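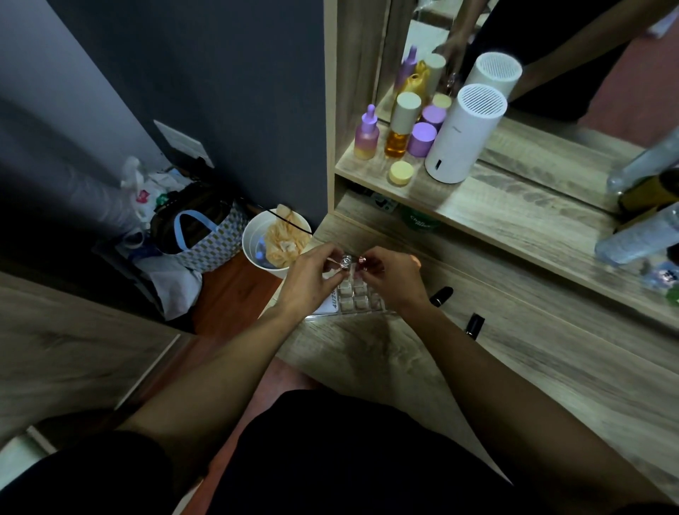

Figure 7.1 Two rings held over the organizer, from a head-level view.

Chapter 7
What Does a Demonstration Demonstrate?

Most papers on learning from human video report a number early and define it late. The number is usually large. In the Jistard study, which we will take apart in this chapter, it was 473 recorded demonstrations of household sorting, and the claim built on top of it was that a policy trained on them had learned to "tidy." I want you to be suspicious of that verb before you have read a line of the method section.

Start with the task in Figure 7.1. Small shiny objects, a clear tray, a desk with other things on it. A person knows that a ring is a ring from very little evidence. The tray is transparent, so its walls reach the sensor mainly as edges and reflections, and the fingers cover most of what they hold. If a model trained on such footage later puts a ring in a compartment, we have to ask what it used. It may have used the ring. It may have used the angle of the wrists, or the label on the tray, or the fact that hands in this data nearly always end up in the same place.
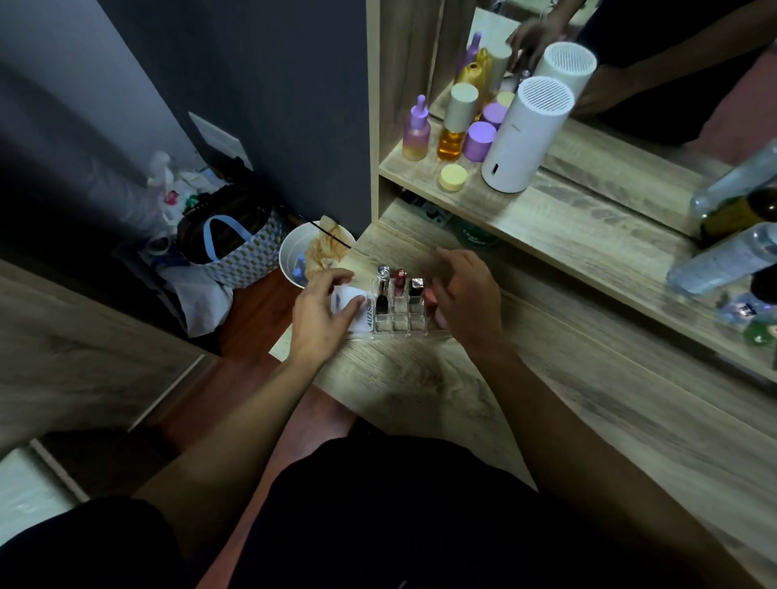
Source: R. Landeg, Drirkov vanity recordings. Reproduced with permission.

Rhydian Landeg's reanalysis took the last of these seriously. He masked the objects in 40 held-out clips and left the hands alone. The policy's predicted hand paths barely changed. The authors of the original study replied that the masks were crude, and they were – but a crude mask should have hurt a system that was looking at the lipsticks.

Notice also how much stays put from one recording to the next. The same dropper bottle stands on the shelf, the mirror is behind it, and there is a wastebasket on the floor to the left. A network will happily treat all of this as a landmark. Testing on new clips from the same desk tells you how well it knows the desk. The Zudau benchmark was meant to fix this by holding out whole rooms, and scores on it fell sharply, a result the Jistard group put in an appendix.

Two-handed work makes things worse. With a lipstick in each hand and both hands at the organizer, an annotator has to decide which hand is doing "the action." The Tello labeling guide allows one label per segment. Landeg had 3 annotators label the same segments, and they disagreed most where both hands were busy, the very segments the study was supposed to be strong on.
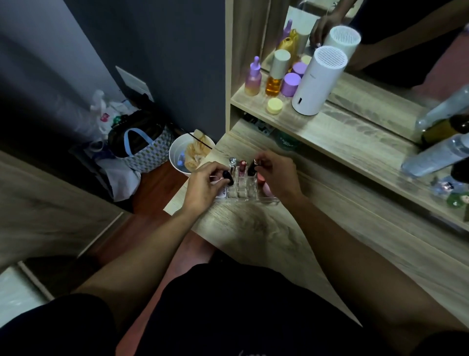 7.1 Counting Demonstrations

Before we can argue over whether 473 is a lot, we need to settle what was counted. The study uses 2 definitions. In the first, a demonstration runs from the moment the hands enter the view until they leave it. In the second, it ends each time an object is let go.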